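Tuvden Bench Kit: evaluation notes and data card

Status: under review, second pass
Maintainer: Rahel Camenzind
Reviewers: Daichi Yagi, Mererid Samuel
Last edited: 29 Aug 2025

What this covers

Tuvden is a two-arm manipulation kit sold by Walard as a package: two arms, two grippers, a control box, teleoperation software and a recorder. This card covers the recordings we made while deciding whether to renew the loan as a purchase. It does not cover the Hoshino hand, which was reviewed separately.

Contents of the package

episodes/ – one folder per episode, with joint states, gripper commands and head view
calib/ – calibration files, one per arm
notes/ – operator remarks as plain text, unedited
splits.txt – train and held-out lists

There are 300 episodes. 52 are held out. Each episode is a single attempt at a single task, started by the operator and stopped by the operator. Failed attempts are kept and labelled "fail" in the header. Please do not filter them out before reporting a success rate.

Tasks

Small items: cups, lids, folded cloth.
Bulky items: light furniture, empty bins, cushions.
Two-arm holds: one arm grips, the other steadies or waits.

Bulky items were added in July at the request of Jiahui Long. The vendor's sample tasks are all small items, and most of our questions were about reach and wrist load.

Setup

Install the recorder before the driver. The order matters: the driver installer overwrites the port file if it finds none.

1. Connect both arms to the control box and power it on.
2. Run the calibration script once per arm.
3. Check that the recorder reports 200 Hz on both joint streams.
4. Start an episode from the head view window.

Calibration drifts after a collision stop. Repeat step 2 before recording again.

Findings on bulky items

Grip choice matters more than grip force. On a moulded plastic chair turned on its side, the usable holds are the rim of the seat frame and the legs.

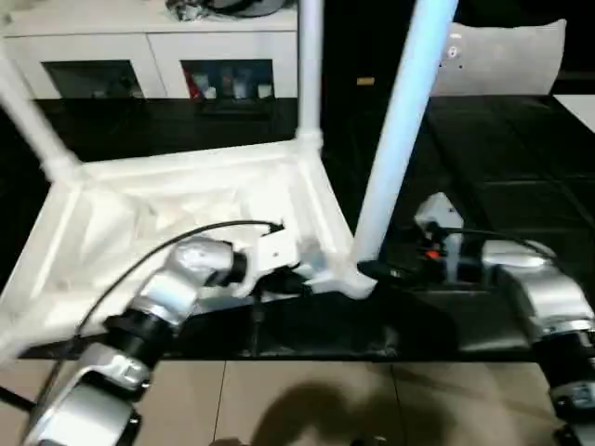
Operators were told to prefer the rim, as a leg hold puts the load further from the wrist and trips the torque limit sooner. The limit can be raised in the config file, but Walard's support desk advised against it and we left it at the default.

Cable routing is the weak point of the kit. The clips supplied are too few for wide wrist rotations. Emlyn Rees added Trollineck sleeves to both arms from episode 12 onward – earlier episodes have the stock routing and are marked in the header.

Known issues

Head view timestamps lag the joint streams after a pause. Use the corrected field.
Gripper width is logged as commanded, not measured.

Licence

Internal use and partner labs. Ask the maintainer before redistributing.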